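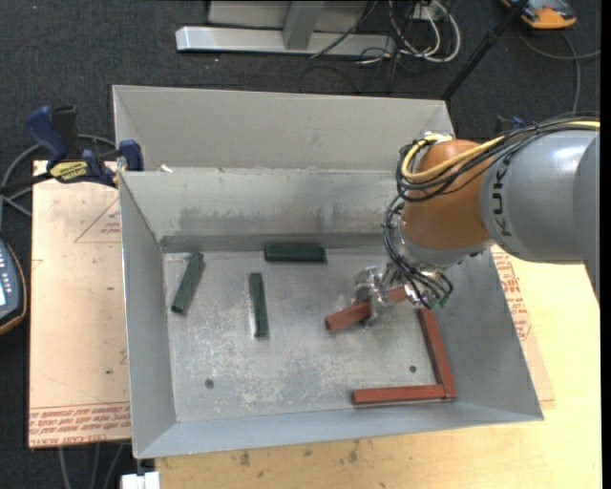
Snack maker cuts bar size again, keeps the price

Ernano has shrunk its Illine snack bars from 30 grams to 26 and left the price where it was. The company calls the change a "portion update" and says shoppers asked for a lighter bar. It would not say how many shoppers, or how they were asked.

The new bars reached Abbasi stores in October. The wrapper is the same length as before, and the weight has moved to the back, under the storage advice.

Afonso Coelho, who runs a price-tracking newsletter out of Erley, spotted the change when a reader sent him both wrappers. "If people wanted less bar, they could have stopped eating before the end," he said.

Ernano points to a survey of 3000 customers in which most said they were "happy with the new Illine experience." The questions have not been published, and a spokeswoman could not say if the people surveyed were told about the missing 4 grams.

The company also blames the cost of cocoa and nuts. That may be fair – but the last cut, 2 years ago, came with the same explanation, and the bars did not grow back when prices eased.

Abbasi said it has no plans to put up shelf notices.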